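小朋友，你知道电是怎么变成光的吗？

晚上七点，天黑了，你按一下墙上的开关，房间马上亮起来。这件事每天都发生，所以我们很少去想它。今天我们就来想一想。

灯为什么会亮

电在电线里面走，好像水在水管里面走。电走到灯里，灯就把电变成光。不同的灯，变的方法不一样。

老式的灯泡里有一根很细的金属丝。电要从这么细的地方挤过去，金属丝就变得非常热，热到发光。可是这种灯很浪费：它用掉的电，超过90%变成了热，只有一点点变成光。所以老灯泡亮着的时候不可以用手摸。

教室和工作间的天花板上，常常用荧光灯。荧光灯的玻璃管里面有气体，管子内壁涂了一层白色的粉。电通过气体的时候，会产生一种我们眼睛看不见的光。白粉接到这种光，再发出我们看得见的光。

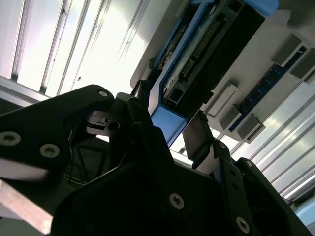 电从哪里来

电是在发电厂里做出来的。有的发电厂用风，有的用水，有的用太阳。在小城兰杜萨（Landusar），人们用河水来推动一个大轮子，轮子带着发电机转，电就出来了。然后电沿着高高的电线，走到每一个家。

家里用电的东西很多：冰箱、电视、洗衣机，还有电脑。电脑里面有一个金属盒子，叫做电源。墙上来的电对电脑的小零件来说太强了，电源先把它变弱，再分给大家用。
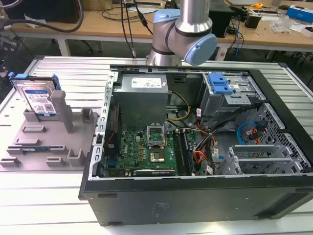
一个电器用电快还是慢，我们用“瓦”来表示。一个1000瓦的电水壶，用电就很快。如果它一直开一个小时，用掉的电正好是一度。一台600瓦的微波炉会慢一些，要开一小时四十分钟，才用完一度电。

在家里试一试

请爸爸或者妈妈和你一起，看看电器背后的小标签，找一找“W”这个字母。W前面的数字就是瓦数。把你找到的数字写在本子上，从小排到大。

要记住2件事：手湿的时候不要碰插头；不要把任何东西放进插座的小孔里。

星期六有空的话，你也可以晚上关掉家里所有的灯，坐一会儿，看看窗外哪些地方还亮着。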